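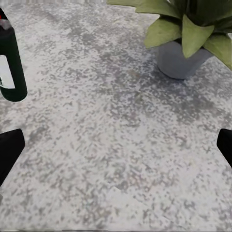 Speckled stone, a green bottle and a leafy plant in the corner.

The Long Life of the Kitchen Counter
By Rosalind Montoya
Mar 8, 2021

My grandmother did everything at her kitchen counter. She rolled out dough on it, paid the gas bill on it, cut my bangs over it (badly, I'm sorry to say, and always the night before school pictures), and when my uncle called from overseas she leaned on it with both elbows and wouldn't let anybody run the tap until he had hung up. There was a perfectly good dining table eight steps away, and I can't remember more than a handful of meals eaten at it.

I've been thinking about her counter all winter, ever since my husband and I moved to Plurnon in January and found ourselves with a kitchen that had, for the first time in our married life, room to put things down. We had come from an apartment in Pomia where the one clear stretch of counter was as wide as a cutting board and was in fact usually covered by the cutting board. You learn to cook differently in a place like that. You chop the onion and cook the onion before you so much as look at the carrot.

Now we have space, and what I want to tell you is that it filled up in four days. Mail, keys, a library book, the good scissors, half a lemon on a saucer. My neighbor on Park Street, who raised seven children in a house the same shape as ours, laughed when I complained about it over the fence. She said a counter was like a front porch, and if you didn't want company on it you should have built a wall! 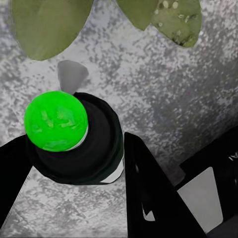 What we used to put there

Old kitchens hardly had counters at all, of course. My grandmother's own mother worked at a table in the middle of the room and kept her flour in a tall cupboard with a shelf that pulled out, and when supper was finished the shelf went back in and that was the end of it. I sometimes envy her that. You couldn't leave a pile of catalogs on a shelf that had to close.

By the time my mother set up house in Rernow, the counter ran along two walls and everyone had opinions about what it should be made of. Hers was a yellow laminate with a burn mark near the stove in the shape of a saucepan. She was mortified by that mark for twelve years, moved a bread box over it, and then cried when the whole thing was torn out, and I understood her completely.
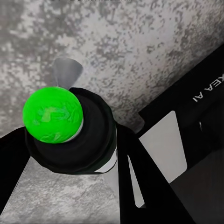
A mottled gray-and-white surface, paler toward one side.

I do love a speckled stone, and I'll defend it to anybody who calls it dated. It forgives crumbs and coffee grounds, and on a slow morning you can stand there waiting on the kettle and find faces in it, the way children do with clouds. My grandmother's was plain white tile, with grout she scrubbed on Saturdays using an old toothbrush. I have kept the toothbrush habit for the edge around our sink, and I think of her bangs-cutting scissors every time I do it.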